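Progress report to the Lumbantobing Fund, second reporting period, ending June
Project: Reduction of single-use packaging in shared office kitchens
Grantee: Cludgate Workplace Services
Prepared by: Weronika Baran
Checked by: Nazma Bandara

## 1. Status

Work packages 1 and 2 are complete. Work package 3 (supplier change) is in progress and runs four weeks behind the plan submitted with the application. Work package 4 (staff survey) has not started. No change to the total grant is requested. A transfer between two budget lines is requested in section 5.

## 2. Baseline measurement

The baseline covers all kitchens on the Cludgate site for one full quarter. Waste was sorted by hand at the end of each working day and recorded by item type. The totals for the quarter are as follows.

| Item type | Items recorded |
|---|---|
| Disposable cups | 3248 |
| Individually wrapped tea and sugar | 2038 |
| Single-portion milk | 792 |
| Stirrers and lids | 655 |

Two limits apply to these figures. Items thrown away in meeting rooms were counted only where the bin was emptied into the kitchen stream. Items taken off site are not included. Rafsan Siddiqui has compared the cup total with purchase records for the same quarter and found it lower than the number bought. The difference is consistent with stock still held in cupboards at the end of the period, but this has not been confirmed by a stock check.

The first period's report gave a figure for stirrers alone. It should not be compared with the last row of the table, which combines stirrers and lids.

## 3. Work package 2: cups and milk

Disposable cups were withdrawn from the ground floor and first floor kitchens in the second month of the period. Reusable cups and glasses were supplied in their place. The second floor kept disposable cups until its dishwasher was replaced, and was switched over three weeks later.

Dishwasher capacity was the main constraint. The machines on the two lower floors now run twice a day, at 11:30 a.m. and 4:00 p.m. Electricity use is metered by floor, not by appliance, so the extra load cannot be stated separately. Czesław Wróbel is obtaining a quote for one plug-in meter per kitchen.

Single-portion milk was replaced by one-liter bottles from the existing dairy supplier. Spoilage was high in the first two weeks and fell after the order was moved to Monday and reduced in size. Visitors' areas still receive single portions under the catering contract, which cannot be changed before renewal.

## 4. Work package 3: tea and sugar

Wrapped tea is the second largest item in the baseline and the least advanced part of the project. The present practice is to set out sachets in a divided box so that staff and visitors can choose between kinds.

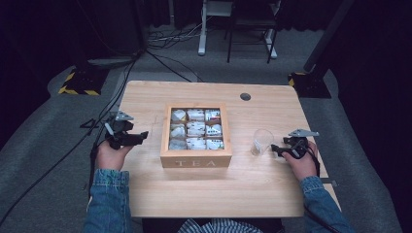

### 4.1 Supplier options

Three options were reviewed:

1. Loose tea with reusable strainers. Lowest packaging, highest cleaning time. Rejected for visitors' areas, retained for a trial on the first floor.
2. Unwrapped bags in lidded tins, supplied by Bavesa. Preferred on cost. Requires one tin per kind and a labeling system.
3. Wrapped sachets in compostable paper, supplied by Velo. Simplest to introduce, but the number of items discarded would stay the same.

Option 2 has been selected for staff kitchens. The order is on hold until Bavesa confirms the minimum quantity and the allergen statement for its herbal range. The first statement received covered black tea only. This is the cause of the four-week delay.

### 4.2 Sugar

Paper sticks will be replaced by pourable dispensers at the same time as the tea change. Sample dispensers have been ordered.

## 5. Budget

Spending is below plan on supplies and above plan on labor. The overspend on labor comes from daily sorting, which took longer than the application assumed. We request approval to move the unspent part of the supplies line to labor, with the total unchanged. Sandamali Bhattacharjee will send the itemized statement separately.

## 6. Next period

- Confirm Bavesa order and install tins in staff kitchens (Baran)
- Fit plug-in meters if the quote is accepted (Wróbel)
- Stock check of remaining disposable cups (Siddiqui)
- Issue staff survey, two weeks after the tea change (Bandara)
- Repeat the waste count using the baseline method, with meeting room bins recorded separately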